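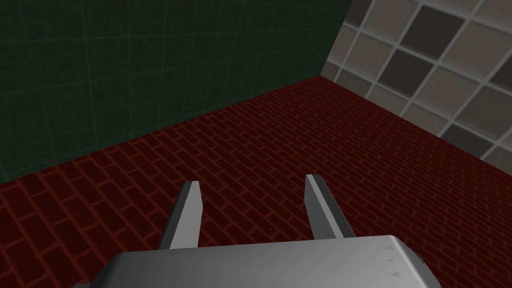 Can I skip the practice run and go straight to the real network, came one comment under the last section, seeing as I've already got a wallet and some tokens in it? You can, yes. The app won't stop you. But I'd ask you to do it my way at least once, as the practice tokens on Camacho cost nothing and the buttons are all in the same places. If you muck it up there, you've lost a few minutes and that's it.

Section 4: Staking from your Clenix wallet

By now you should have Clenix installed, your recovery words written down on paper (paper, please! no photos on your phone) and a password you can remember. If any of that is missing, go back to section 2. I'm using the desktop version all the way through. The phone app has the same menus, only folded up behind the three little lines at the top.

Staking on Vurard means you point your tokens at a validator, the validator helps run the network, and you both get paid a bit for it. The tokens stay in your own wallet while this goes on. You can't spend them until you unstake, and there's a wait when you do, so please don't stake the rent money.

4.1 Switch to the practice network

1. Open Clenix and unlock it.
2. Click the network name in the top right corner. It will say Vurard Main.
3. Pick Camacho from the list. The bar along the top goes orange, and if it stays blue you are still on the real one.
4. Click Get Test Tokens. You'll be sent 1,000 of them, normally within a minute, though I've had to click it twice on a slow evening.
5. Check the balance on the front page before you carry on.

Note: test tokens are worth nothing and can't be sent to the main network. If a stranger offers to swap yours for real ones, close the chat.

4.2 Choose a validator

6. Go to Earn, then Validators. You'll get a long list, sorted by size.
7. Click the Commission column so the list sorts by that instead. Commission is the slice a validator keeps out of your rewards.
8. Open two or three and look at the Uptime tab. I like to see a full month with no gaps.
9. Click Select on the one you want.

I use Bradstead myself, on both networks, mainly out of habit. They're mid-sized, they've been steady for me and they post a message when they're going down for maintenance. I get nothing for saying so. Do have a look round though, and don't just take the top of the list. The big ones don't pay you any more for being big, and the network's healthier when we spread ourselves out a bit.

Caution: a commission of 0 sometimes only lasts a few weeks and then jumps. Click History on the validator's page and see what it did last time.

4.3 Stake your tokens
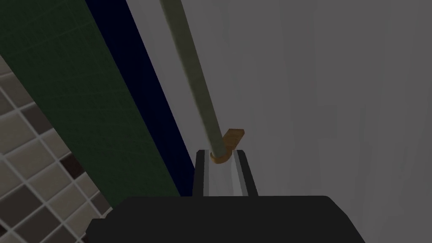 The next few clicks lock up whatever amount you type in, so type slowly. Clenix shows three balances from here on (Free, Staked and Leaving) and the middle one confuses people no end. Staked tokens are a lot like that long thin rod, the greyish-green one clamped between the two fingers: you can still see them perfectly well, but they're being held, and you can't wander off with them until they're let go. Your total at the top counts all three balances together, so it shouldn't drop by more than the fee.

10. On the validator's page, click Stake.
11. Type 700 in the amount box. On the practice network this leaves you plenty over for fees.
12. Read the summary. It should show the validator's name, the amount, the fee and the waiting time for getting out again.
13. Click Confirm and enter your password.
14. Leave the window open until it says Included. If it's still spinning after 60 seconds, press Refresh once. Don't press Confirm again or you may end up sending it twice, which I did in July and then had to sit out the whole waiting period to undo.

Note: the Max button really does mean max. It takes everything, leaves you nothing for fees, and then you can't unstake until you've topped the wallet up. I wish they'd change it.

4.4 Collecting rewards

15. Go to Earn, then My Stakes.
16. Click the arrow beside your validator and look for Pending.
17. When there's something there, click Collect. It goes to your Free balance.

You pay a fee each time you collect, so on the main network I let it build up first. There's also a tick box called Restake automatically. I leave it off while I'm learning a new version of the app and switch it on later.

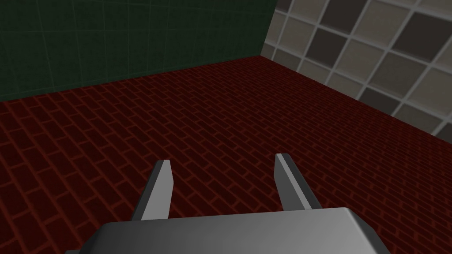
My pending rewards have said zero since yesterday, another reader commented, so have I picked a dud validator or is it just slow? Most likely slow. A new stake doesn't start earning straight away. It has to wait for the next period to begin, and then for that one to finish before anything gets paid. If it's still showing nothing after two full periods, open the validator's page and see whether there's a red Inactive label next to the name. If there is, use Move (see below) and you won't have to go through the waiting time.

4.5 Moving or getting out

18. To change validator, open My Stakes and click Move. Pick the new one and confirm.
19. To get out altogether, click Unstake, type the amount and confirm. Try it with 100 first.
20. Your tokens now show under Leaving, with a countdown beside them.
21. When the countdown is done, click Withdraw. They won't come back by themselves! I get more messages about this step than any other.

Caution: leaving tokens earn nothing, and you can't cancel once the countdown has started.

Once you've been through all of that on Camacho, click the network name, choose Vurard Main, check the bar has gone blue and start again from step 6 with a small amount. Section 5 covers keeping a record of your rewards for tax.

14 comments | 6 shares

Contact | Copyright 2018, all rights reserved | Back to top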